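Betreff: Re: [Werkstattliste] Vorführung bei Clunard, lohnt sich das?
Von: Araceli Soler
Datum: 1. November 2022

Nachricht drucken | Per E-Mail weiterleiten

Hallo zusammen,

in der Runde kam die Frage auf, und ich war ja dort:

> Clunard hat uns zum Tag der offenen Tür eingeladen, sie zeigen den
> Greifarm an Haushaltsgeräten. Laut Einladung "bereit für den Einsatz
> in Wohngruppen und Teeküchen". War schon jemand da und kann sagen,
> ob man dafür einen halben Tag opfern sollte? Wir überlegen, für das
> Haus in Oakley etwas in der Art zu beantragen.

Kurz gesagt: den halben Tag ja, den Antrag nein. Jedenfalls noch nicht.

Gezeigt wurde im Wesentlichen eine einzige Aufgabe, nämlich Mikrowelle öffnen, Schüssel hinein, Tür zu. Ich habe 14 Durchgänge mitgeschrieben, in 9 davon ging die Tür beim ersten Anlauf auf. Bei den anderen griff jemand von Clunard ein, sehr freundlich und sehr schnell, und danach hieß es, das sei "ein Kalibrierthema". Mag sein. Bei uns steht aber niemand daneben, der kalibriert.
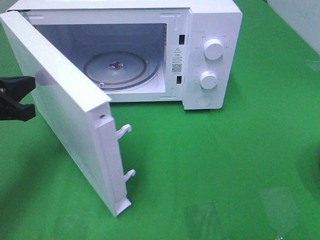

Was mich mehr stört: Es war immer dasselbe Gerät auf demselben Platz. Ich habe gefragt, ob man die Mikrowelle mal eine Handbreit verschieben oder ein wenig drehen könne. Das wollte man "im Rahmen der Vorführung" lieber lassen. Auf die Frage nach einem anderen Modell mit Griffmulde statt Taste bekam ich den Hinweis auf die Steuerung Clasix, die das lernen könne, man brauche dafür nur Beispiele. Wie viele? Für die gezeigte Aufgabe waren es 2.186 aufgezeichnete Bewegungen. Da kann sich jeder selbst ausrechnen, was eine Teeküche mit Spülmaschine, Kühlschrank und drei verschiedenen Schränken bedeutet.

Zum Tempo: Ein Durchgang dauerte mehr als 61 Sekunden, nur für Tür und Schüssel. Die Zeit am Drehknopf war da noch nicht eingestellt, das macht vorerst der Mensch. Für jemanden, der die Tür selbst nicht aufbekommt, wäre auch ein langsamer Arm eine Hilfe, das will ich gar nicht bestreiten. Nur hätte ich das dann gern mit heißer Suppe gesehen und nicht mit einer leeren Schüssel.

Preise gab es keine, Wartungsvertrag "in Vorbereitung". Die Vorführung von Trakdale im Juni fand ich bescheidener, aber dort durften wir wenigstens selbst Sachen umstellen und zusehen, wie es schiefging. Davon hatte ich mehr.

Wer trotzdem hinfährt: Bitte fragt nach dem Not-Halt. Ich habe einen gesehen, aber keine klare Antwort bekommen, ob der Arm dabei loslässt oder festhält. Und nehmt eine eigene Schüssel mit, am besten eine mit Rand. Mich würde interessieren, ob sie die akzeptieren.

Meine Mitschrift tippe ich bei Gelegenheit ab und schicke sie an die, die sie haben wollen.

Gruß
Araceli

Weitere Beiträge in dieser Liste
Trakdale-Vorführung: Mitfahrgelegenheit gesucht
Antragsfristen für Hilfsmittel, wer hat Erfahrung?
Re: Re: Türöffner im Haus Oakley klemmt wieder
Greifzangen, Sammelbestellung

Kontakt zur Listenverwaltung | Abmelden | © Werkstattliste | Nach oben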